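Home | Bedroom | Kitchen | Garden | Reviews | Contact

Brumell Fitted Mattress Protector: Two Months of Use

By Celeste Bettencourt

I bought the Brumell protector for our spare room after a guest knocked a mug of tea over a mattress we'd had for less than a year. The old cover was a thin quilted thing from a supermarket, and the tea went straight through it. This time I wanted something with a waterproof layer that didn't crackle every time you rolled over.

The Brumell comes folded flat in a cloth bag. Mine is the long size, for a narrow bed with a deep mattress. The top is cotton, the backing is a soft coating, and the sides are stretch fabric with elastic all the way around. The label says to wash it before first use. I did, on warm, and it came out with a slight smell that was gone after a night on the line.

Getting it on is a job for two people if the mattress is heavy. I managed alone by doing the head end first, then kneeling on the middle to keep it from springing back. Once it's on, it stays on. My son sleeps like a windmill and the corners haven't moved.

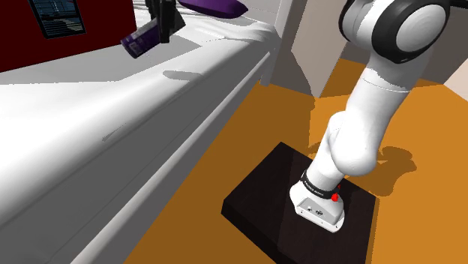 Long bed with a white covering.

Noise was my main worry. There is a faint rustle for the first few nights, less than a shower curtain and more than a plain sheet. After the third wash I stopped hearing it. Heat is another matter. In November it was fine, even welcome, but I tried it on our own bed during a warm spell and woke up sticky. If you sleep hot, look at the Oltley instead, which has a thinner backing and breathes better. The Oltley did let a little water through at the seam when I tested it with a full glass, so you give something up.

I ran the same test on the Brumell – 500 ml poured in the middle and left for 20 minutes. The mattress underneath was dry. The protector itself takes a long time to dry afterward. Don't put it in a hot dryer, as the care tag warns that the coating can peel.

Two complaints. The elastic on one side was stitched with a loose thread, and I had to snip it and sew it down. And the white shows everything. A smear of hand cream needed two washes to shift. I'd have paid extra for gray.

Delivery took a week, and it arrived on a Saturday. I'd buy it again for the spare room. For our own bed I'm still using the Oltley.

Contact us | Copyright Gokville Home Reviews | Back to top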